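Notebooks > Network bench > Wireless
Last updated 8/8/12
4 min read

Picked up the roaming problem again this morning. Symptom as before: handhelds drop their session for a few seconds when they move from the Jindine access point at the bench end to the one over the back door. Laptops don't seem to care. Osvaldo thinks it's the handheld driver. I'm leaning towards our own config, but haven't proved it.

Setup, so I don't have to work it out again later:

- both Jindine units on the 5 GHz band, 20 MHz channels, 36 and 44
- Sokano controller on the old firmware (the new one is downloaded, not installed)
- one Dogar handheld, one laptop as the control
- capture laptop on channel 44 only, I've only got the one adapter that does monitor mode properly

First run with everything at defaults. Walked from the bench to the back door at normal pace with a ping going. The handheld hung on to the first AP well past the point where it should have let go, then did a full authentication against the second. No sign of key caching being used at all. The gap was 1638 ms on the ping log. Laptop on the same walk lost one packet.

Second run, turned the transmit power down two steps on both APs. Handheld let go earlier, still did the full authentication. Gap a bit shorter but nothing I'd call fixed. Put the power back to where it was.

Third run, raised the RADIUS timeout from 400 to 2000 ms on the controller in case we were hitting a retry. No change, so left it at 2000 for now. Needs to go back before anyone else uses the controller. Dario, if you get there first, it's under the security profile and not under the server entry, which caught me out.
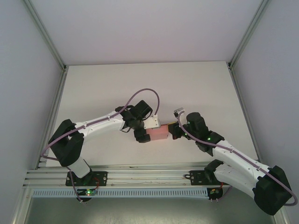 Two arms holding the pink block between them.

Went through the captures after lunch. The handheld's reassociation request does carry a PMKID, so the driver is at least trying. The AP answers as if it's never heard of it and starts from scratch. Compared that with the laptop and the PMKID is accepted straight off. Checked the client table on the controller and the handheld shows up on VLAN 16 on the first AP and on the untagged network on the second for a moment before it moves over. I suspect the cache entry is stored against the VLAN and gets missed on the way in.

That would put it on our side. The second AP was restored from a backup after the switch swap and I never checked its profile line by line against the first. Should have done that in October.

Side note, the Flandix PoE injector on the back door AP is making a faint whine. Voltage reads fine at the far end. Swapped the patch lead, still whines. Leaving it.

To do:

- export both AP profiles and diff them
- repeat the walk with the handheld on a plain PSK network, takes RADIUS out of it
- put the timeout back to 400
- ask Osvaldo for the driver version on his handheld, mine may be older
- borrow a second monitor mode adapter so I can catch both channels in one go

Not touching the Sokano firmware until the diff is done, otherwise I'll have changed two things at once and won't know which one did it.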